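4.2 Rumor and the arrival of troops

Fatik district had no garrison before the July deployment. Nearest barracks was Vanags, half a day by road. So when trucks came in overnight most residents had no frame for it, and the district office had none to offer either. Our interviews (n = 100, three wards plus the market) started the same week. Coding still partly provisional, see section 3.

First point. Panic was uneven. Traders near the lorry park closed up early and stayed closed; households on the Clullora road mostly did not. Distance from the trucks does not explain this. What does, at least in part, is who people heard it from. Respondents who got word from a relative by phone were calmer than those who got it from the radio call-in show, even where the content was the same.

Second, the silence of officials. We logged 728 messages from four open chat groups over the first days. Only 31 cite any official source, and most of those cite the same one, a notice on curfew hours that was later withdrawn. The rest fill the gap: a chieftaincy raid, a highway robbery sweep, a visit from the capital. No single version won out. Several respondents held two at once and saw no problem with that.
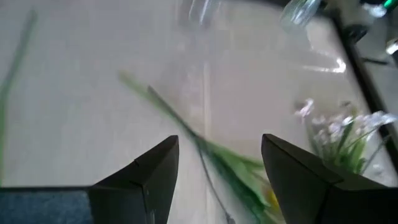 Figure 3. Gripper fingers over a pale tabletop, close view.

Third, roads. Robbery on the Fladov highway was the complaint raised most often before we asked about it, and many people wanted patrols there, not in town. "Why are they here and the thieves are there" is typical. Support for the soldiers was therefor conditional, and tied to a place. The survey instrument did not seperate the two well. A fix for the next round: ask about town and highway in different items.

Limits. Chat groups skew young and male. Night travelers missed almost entirely. Two wards were reached late, after the curfew notice was pulled, so their recall of it may be colored by that. Comparison with the Vanags sample is left to section 5.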